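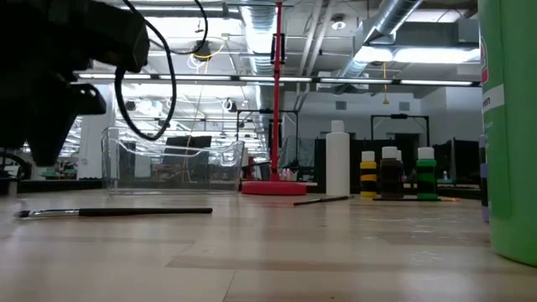
Mesa de pintura en Mudalow: dos pinceles y los botes pequeños en su bandeja negra.

Llegué a Medina con la idea de quedarme una hora y me quedé casi toda la tarde. La jornada de puertas abiertas de Mudalow se anunciaba como una visita a los talleres, y yo, que no soy de aquí y todavía busco las palabras en español cuando hablo rápido, agradecí que se pudiera caminar sin prisa y preguntar poco.

El recorrido empieza por el pasillo de las herramientas, donde Macarena Pereyra nos dio una hoja con el plano. Después se pasa por la sala de papel y se llega a la parte que a mí me interesaba -- la pintura y, sobre todo, el orden de la pintura. En mi casa los botes viven en una caja de zapatos y siempre encuentro primero el color que no necesito.

En Mudalow el sistema es muy simple. Para los botes hay cajas transparentes, de manera que el color se reconoce sin abrir nada. Los pinceles se dejan tumbados sobre la mesa mientras se trabaja y al final vuelven a un cajón. Macarena explicó que antes guardaban todo en armarios cerrados y que cada diciembre, al hacer el inventario, aparecían pinturas secas que habían comprado dos veces. El último inventario dio 256 botes, de los cuales 54 estaban para tirar. Desde entonces compran menos y lo tienen todo a la vista.

La entrada al taller libre cuesta 2 euros y la sesión dura 90 minutos. Me pareció un precio correcto. El material está incluido, menos el delantal, que conviene traer de casa (yo no lo sabía y volví con una manga verde).

En la caja transparente de nuestra mesa convivían tamaños muy diferentes: uno corto y negro, uno naranja rojizo, uno pequeño y morado, y el blanco, que era el más alto de todos. Fuera quedaban el amarillo, el verde vivo y los oscuros.
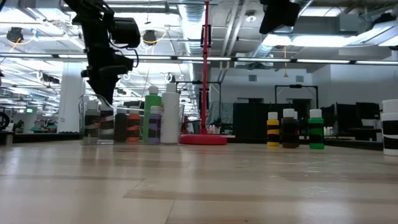
Violeta Barrientos comentó que en su taller probaron lo mismo y que les faltó una cosa: marcar la tapa con una gota del color, porque cuando la caja se mira desde arriba todas las tapas blancas son iguales. También aconsejó guardar los botes boca abajo una noche antes de usarlos, si llevan meses parados.

Lo de la gota en la tapa lo he hecho ya en mi casa y funciona bien. Lo de la noche boca abajo lo probaré con cuidado, pues tengo un bote que no cierra del todo.

Para quien quiera ir: el autobús para delante de la puerta y la sala de pintura está al fondo, a la izquierda de la escalera. La próxima visita abierta es el 6/3/24 y hay que apuntarse en la recepción.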